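Torevholm Home Forum > Furniture & Surfaces > White table top, matte or gloss?

efikre_m
Joined September, posts: 8
January 5, 2022
We have a spare room that is turning into a work table room. Mostly sorting, wrapping and some sewing. I want one big white top. The shop has the Pereo in matte and the Jetari in gloss, same size, same price. Anyone lived with either one? I worry that matte will hold marks.
Mihret Fikre

oldbenchtop
Posts: 1822
Gloss. You wipe it and it's done. I had matte in my last place and pencil never came all the way off.

ermira_n
Posts: 986
I'd say the opposite. We had gloss for 2 years and the overhead light bounced off it straight into my eyes. Couldn't see pins or white thread on it at all. Switched to matte and I can work on it at night now. Pencil comes off mine with a damp cloth and a drop of dish soap. Don't use the scrubby side of the sponge, it leaves shiny patches.

oldbenchtop
Pins and white thread are hard to see on any white table. That's a color problem. Get gray.

ermira_n
She asked for white.

efikre_m
Yes, white please. The room faces north and it's dark enough in there. How about slipping? I use pattern weights, the little fabric ones, and on our kitchen counter they slide every time I pull the cloth.

grommet_kay
Mine stay put on matte. What are yours filled with? Rice is too light. I changed to steel shot from Berisha and haven't had to tape a pattern down again.

oldbenchtop
Steel shot will scratch the top if a seam opens. Use sand.

grommet_kay
Sand leaks worse than shot does. Double stitch the seam and neither one is a problem.

ermira_n
 The grayish areas are shading.

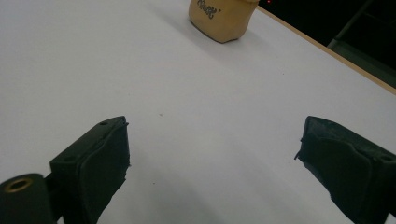 Matte white top, small tan piece with lettering at the back.

efikre_m
Thanks, that helps. It's less shiny than I pictured. Does the edge chip?

ermira_n
Ours has one chip on a corner from moving house. I filled it with white wax stick. Put felt on anything heavy that gets dragged and keep hot irons off it.

oldbenchtop
Still gloss for me, but that one looks clean enough. Ask the shop for a sample square and draw on it with whatever pencil you use. Leave it overnight before you try to wipe it off.

efikre_m
Good idea. I'll get a sample of both and try pencil and chalk on them. Will post back when I've done it.

grommet_kay
Try the blue chalk too. Blue is the one that stained mine.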